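Pantry Swap Returns to Havbridge in March

The pantry swap is back at the Havbridge branch library in March, in the ground floor meeting room. Doors open at 9 a.m. and we close at noon. Last fall 84 households took part, and 67 of them asked for another one before summer.

The rules are the same as before. Bring sealed, unexpired food that your household won't use. Dry goods, canned goods, tea, spices and baking supplies are all fine. Please leave homemade items, opened bags and anything that needs a fridge at home. Each household may take home as many items as it brings, and whatever is left at noon goes to the Milia Street food shelf.

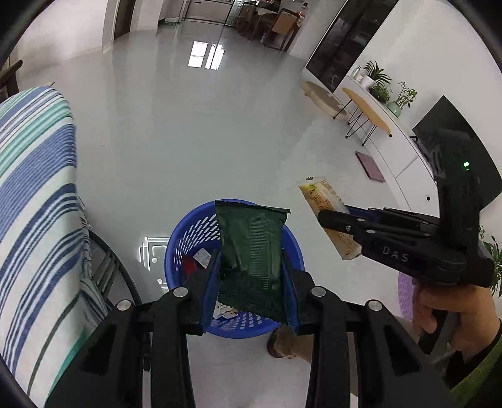 A green packet over the blue basket.

Meenakshi Singhal is running the check-in desk again. She asks that you look at the dates on your items before you come, as this was the main cause of the line last time. If the date is missing or rubbed off, the item can't go out. Spices with a "best by" date in the past year will be accepted at a separate table.

Parking behind the library is limited to 4 spaces during the roof work. The lot on Thakur Avenue is free until noon, and the Trorar bus stops across the street.

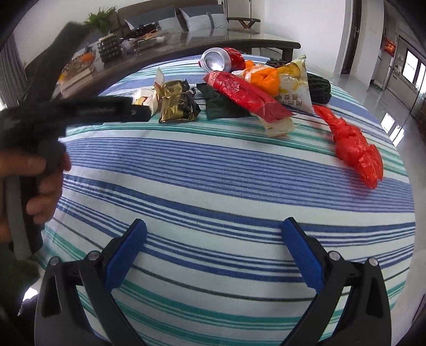

Do I need to sign up ahead of time?
Sign-up is only needed if you are bringing more than two full bags, so that we can set aside table space. Everyone else can just come in.

Leave a note at the front desk if you can help set up at 8 a.m.

Recent items
Seed Library Hours for Spring
Roof Work: What Is Open and What Is Closed
Tax Form Help on the Second Floor
Book Sale Totals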